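Burger morning at Brundthorpe, and I've come home hungry

I popped into the hall at Brundthorpe on Sunday 10/11/20 for the burger-building morning, fully meaning to stay ten minutes and then get on with my shopping. Well, I was there till lunch! Kamlesh Pant had organised the whole thing with a bit of help from Nalance, who paid for the buns, and roughly 40 people came through the door.

The idea is pretty simple. You get a tray, you get your fillings, and you stack. I'd have piled it all in a heap, but Kamlesh is very keen on order (lettuce first, then tomato, then ham, then cabbage, and don't argue). Morfudd Watkins did argue, as it happens. She reckons tomato right up against the bread is the only way to go, soggy or otherwise, and she got a fair few nods for it.

What I loved was the purple cabbage. I've only ever had it in coleslaw, and it's such a gorgeous colour next to the green lettuce that I bought one on the way home.

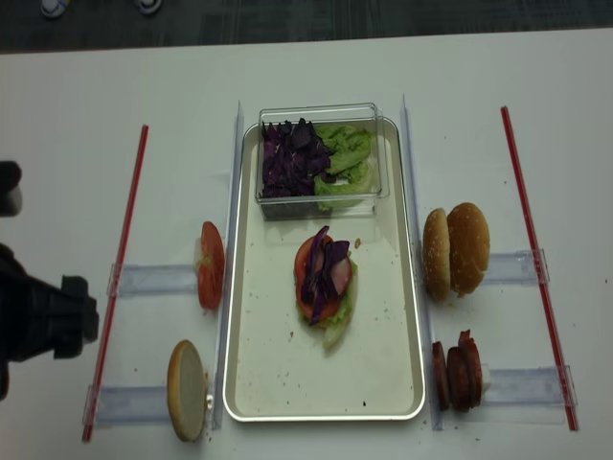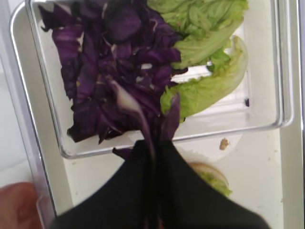
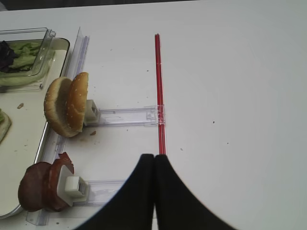 Burger fixings at Brundthorpe, with a stack on the go in the first shot and the purple cabbage and lettuce in the second.

Kuldeep Shukla was on the gold coin tin and tells me the morning brought in $1000, including one very generous donation from the people at Clerix. It's all going towards new benches for the hall kitchen, which have needed replacing for as long as I've lived here. They were after a bit more, so there'll be another go in March, probably with a veggie option. Cempaka Nasution has already put her hand up to sort that out and says she's got a chickpea patty she'd like to try on everybody.

My favourite bit of the day was a chat with Cirilo Cisneros, who has been making burgers for 33 years and still toasts his buns in a dry pan. I had two of his and could have gone a third, but there was a queue behind me and I do have some manners.

If you'd like to help in March, let Kamlesh know. Bring an apron, and maybe skip breakfast.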